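The Bench Clear-Out at Grevdale, October: Gallery

I was told this would take an afternoon. Roy Entwistle had read somewhere that a clear bench makes you work faster, and he wanted to try it on the shared one at Grevdale, which hasn't been clear since I joined. I have my doubts about the theory. I also have doubts about any tidying method that comes with its own storage range, and this one did: 50 Hollis tubs, bought before anybody had looked at what needed storing. They cost more than what went in them.

I kept notes anyway, mostly to have something to point at when it all silts up again.

The sorting rule. Jolán Orbán's idea was keep, bin or ask. Fine on paper. "Ask" was the biggest pile by lunch, and the person being asked was usually Jolán.

The screws. Adelmo Caputo wanted them divided by length. There were 1,570 of them when he finished, and I know this only because he counted and then told us twice. I still reach for the old jam jar.

The labels. Nigel Bainbridge made 224. I can't see what "Misc. Small (B)" does that "Misc. Small (A)" didn't. The Karno tape is supposed to stay put for years. One had curled by Friday.

The vacuum. A Makine, on loan, and very loud. It was good on the floor and poor on the bench top, where it swallowed a washer and pushed the sawdust into the corners. We went back to a hand brush after that, which is where I would have started.

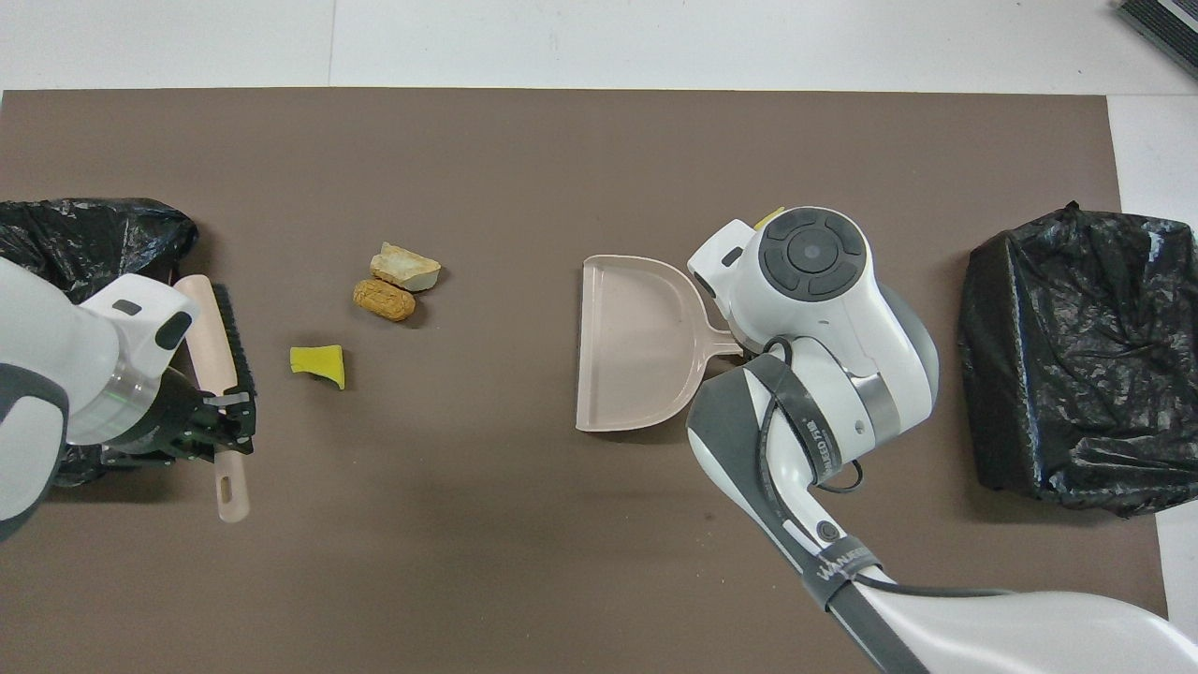
Brush, black bag, brown work surface. Three small bits still to go.

I will say this for the brush: it needs no instructions, and it has a hole in the handle so you can hang it up. Whether anyone will hang it up is another matter. There's a hook by the door and I have yet to see a thing on it.

Roy says we'll look again in the new year and see if it has held. My guess is the tubs will be full and the screws will be back in the jar.

Page updated 2024-12-25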